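January 5, 2025

Round cover, cups, and what to do with the corner

Carried on with the Rava job. The question is still the same one from before the break: does the printed round cover work as the surface for the drinks corner, and which of the cups go with it. Cosmin Sârbu wants an answer before he orders covers for the other rooms, and he is right that we have been slow with it.

Cover first. It is the Flukberg one, white with the black dotted lattice and the big flowers. Measured it flat: 856 mm across. The long white table is 1590 mm, so the round leaves white surface free on both sides, enough for boxes and a phone and whatever else people put down. I had been thinking of centering it. Moved it toward the tiled wall instead and left the free space at the other end. It makes more sense for somebody pouring.

Table height is 715 mm, measured from the floor to the bare top. I had an older number in the notebook that did not match. I think that one was taken with the feet screwed out. Use 715.

The cover came folded and still wants to fold. Left it weighted for a while with the Gazi sample boxes and it lay better afterward. Two creases remain, one long and one short. I did not try heat on it. The label says nothing about ironing and this is the only one we have.

Print quality is fine. The dots are crisp when you get close, the leaves have a good green, and the shading on the paler flower is a bit browner than in the Flukberg catalog, where it looks plain pink. Cosmin liked the brown better when I told him. The gold scroll pattern I am less sure of. With the flowers on one side and the scrolls on the other it depends a lot on how you turn the thing. I tried it with the flowers toward the door first, then turned it until the scrolls were at the wall side, and stayed with that.

Cups. Four kinds still in: red paper, plain white paper, the white marbled one, and the orange-and-white one that has the barcode label on it. The other candidates went out in July and I am not reopening that. I laid one of each down on the cover to look at the colors against the print and to see how they sit on their sides, because at Rava they get knocked over all day long and then stay where they fall.

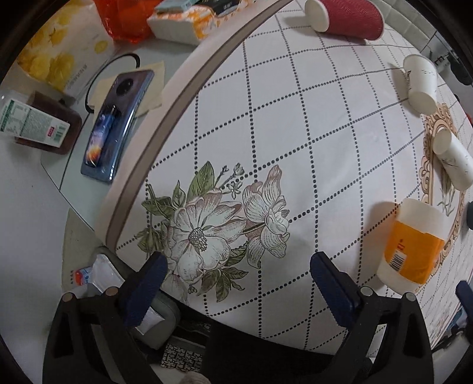 Notes on the cups

Red. Strongest color on the cover by a long way. You see it from the door. It picks up nothing in the print, there is no red in it, but I don't mind that. A cup should be easy to find. The white rim helps too.

White. Disappears a little on the white ground between the lattice lines. Not a real problem in good light. In the evening with only the wall lamp on I would expect people to knock it. Cheapest of the four from Gazi, so it will get argued for.

Marbled. I expected to like it and I do, but on the bare table, not on this cover. Lying over the gold scrolls it is a pattern on a pattern and the eye does not know where to go. If Cosmin goes for a plain cover later, bring this one back.

Orange-and-white. Good in the hand. The label is a nuisance. Peeled one off another cup from the same sleeve and it left glue behind, which then picked up lint from my sleeve. Ask Gazi whether it can come without the label. If not I would drop it.

Rolling

Did this on the table afterward with all four, one at a time. Put the cup on its side near the middle of the cover, gave it a light push with one finger and watched where it went. Not a proper test, the push is different every time, but the behavior was the same often enough to write down.

They all go in a curve, narrow end inside, as you would expect from a tapered cup. On the cover they slow down sooner than on the bare white top. The orange one stops against its own label if the label has lifted at the corner. The tan edging around the cover is a small bump, and a slow cup will turn there and stay. A fast one goes over it. I would still call that a point in favor of the round cover, because on the bare top they went onto the floor twice.

Spill

Only water, one cup of it, poured out near the edging and left for 10 minutes. It stood on the surface and had not gone through when I lifted the cover. Wiped up with a dry cloth, no mark. Coffee still to do. I would like to do coffee on a corner of an offcut first, if Flukberg will send one. Wrote to them this morning.

Wall side

The cables by the tiles are in the way. With the cover pushed up to that side there is always something dark hanging into the corner of it, and somebody will drag a cup down with a lead sooner or later. Needs two clips under the edge of the table, or one of the Flilier channels if there is a short length left in the drawer. Same for the charging cable at the other end. It should come up behind the boxes and stop there, not wander across the table.

Cost

Checked the Gazi sheet again. The marbled ones are over twice the price of the white. Red and orange are close together in the middle. I have put the sheet in the folder with the old quotes, at the front.

Where this leaves us

Cover: yes, this one, scrolls to the wall. Order a second so that one can be washed.

Cups: red as the everyday cup. White as the spare, kept in the cupboard and not on the table. Marbled on hold until the plain cover comes up again. Orange depends on the label.

Still open

Coffee test on an offcut.
Clips or channel for the cables. Look in the Flilier drawer first.
Answer from Gazi about the barcode label.
Find out if the cover can be ironed from the back, low heat, with a towel over it.
Correct the table height on the drawing for Rava.
Cosmin to say whether he wants the same flowers in all the rooms or a different print in each. He has changed his mind on this before, so get it from him in writing.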